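Evening Receptionist, part-time

Firkora is a shared office building with 83 desks, 2 meeting rooms and a small kitchen on the ground floor. We are looking for a receptionist to cover the front desk in the evenings, starting in July.

You will sign visitors in and out, answer the phone, take in parcels and deal with room bookings. Most of our members work late, so the desk stays busy until 7pm. After that it is quieter and you will have time for the post and the next day's bookings.

Once a month a member company hires the ground floor for a talk or a launch. These can bring in up to 200 guests, and a second person from the team will be on the desk with you. 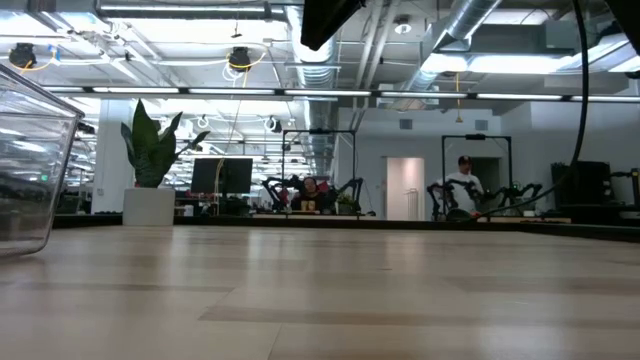 Shifts run from 4pm to 9pm. You will get a paid break, a staff locker and 50 per cent off food in the kitchen. Training is done on shift with the person you are replacing, who is with us until the end of the month.

You should be comfortable using a computer and talking to people you have not met before. Reception experience is useful but we will consider applicants from shops, hotels or cafes — please tell us what you did there.

To apply, send a CV and a short covering letter to Cengiz Güler, Building Manager. Please say which evenings you can work and when you could start. Interviews will be held in the building.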